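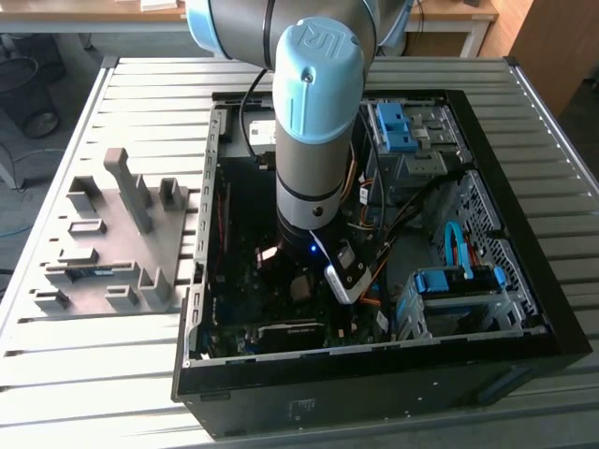
Por Brenda Hollis, con la colaboración de Kourosh Nazari
Manual del puesto Clonari · Planta de Pitthorpe · Revisión del 2020-07-30

4. Preparar la mesa para trabajar junto al brazo

Si vienes del banco manual, esta sección es la que más te va a interesar. Hasta febrero, quien montaba memorias en Pitthorpe pasaba el turno inclinado sobre la torre, con la muñeca metida entre cables. Ahora el brazo baja a la caja y tú decides qué entra, qué sale y cuándo se para todo. Da gusto verlo trabajar, ¡y da más gusto llegar a casa sin dolor de cuello!

4.1 Colocar la caja

1. Quita el panel lateral y guárdalo en el carro, nunca sobre la mesa.
2. Tumba la torre en la mesa ranurada con el interior hacia arriba.
3. Empújala con suavidad hasta los topes. Tiene que quedar quieta cuando la toques con un dedo.
4. Aparta los mazos de cables de la zona de las ranuras de memoria. El brazo no sabe apartar un cable y tú sí, así que este paso sigue siendo nuestro.
5. Comprueba que la tarjeta gráfica está bien asentada antes de seguir.

Nota: las cajas con pestillos azules en la bahía óptica usan el programa 116. Para las demás, consulta la tabla del programa 134 en el anexo.

4.2 Cargar la bandeja de piezas

1. Ponte la pulsera antiestática y conéctala al punto de tierra.
2. Revisa que la bandeja gris impresa en 3D está a la izquierda de la caja y bien apoyada.
3. Coloca el módulo de memoria en su ranura, cogiéndolo por los bordes.
4. No uses los soportes vecinos para dejar tornillos, clips ni el bolígrafo. (Sí, el bolígrafo. Nos ha pasado.)

Precaución: la pinza cierra siempre en el mismo sitio. Un módulo mal metido puede dañarse o caer sobre la placa base.

4.3 Arrancar el ciclo

1. Retira las manos y las herramientas de la mesa.
2. Mira el recorrido del cable negro del brazo. Debe tener holgura y no engancharse en el borde de la caja.
3. Elige el programa en la consola Odent y pulsa Verificar. El brazo hará el recorrido en el aire a velocidad reducida.
4. Si el recorrido te convence, pulsa Iniciar. El ciclo completo dura 45 segundos.
5. Al terminar, espera a que el brazo vuelva a reposo y comprueba a mano que los dos cierres de la memoria han encajado.

Precaución: que el brazo sea colaborativo no significa que puedas trabajar debajo mientras se mueve. Si necesitas entrar en la caja, pulsa Pausa primero.

4.4 Si el brazo se detiene

1. No lo empujes para «ayudarlo». Lee el mensaje de la consola.
2. Si indica contacto, busca un cable atravesado, corrígelo y repite Verificar.
3. Si se detiene dos veces en la misma caja, sácala y móntala en el banco manual. Anótala en la hoja Unnithan con tus palabras. Un «rozaba al bajar, lado de la fuente» nos sirve muchísimo.

4.5 Qué cambia en tu turno

El puesto lo lleva una sola persona, con rotación a mitad de jornada. La inspección, el cableado y la decisión de rechazar una caja son tuyos, y el ritmo también: no hay penalización por pausar. Tras las primeras 1,000 cajas cambiamos el orden de los pasos dos veces, en ambos casos por propuestas del equipo de montaje. Kourosh revisa las hojas los jueves y las comenta en la mesa, con quien las ha escrito delante. Si tienes una idea para la bandeja, dibújala en el reverso de la hoja; las piezas nuevas se imprimen en la propia planta y podemos probarlas enseguida.

Continúa en la sección 5, Limpieza y cambio de dedos de la pinza.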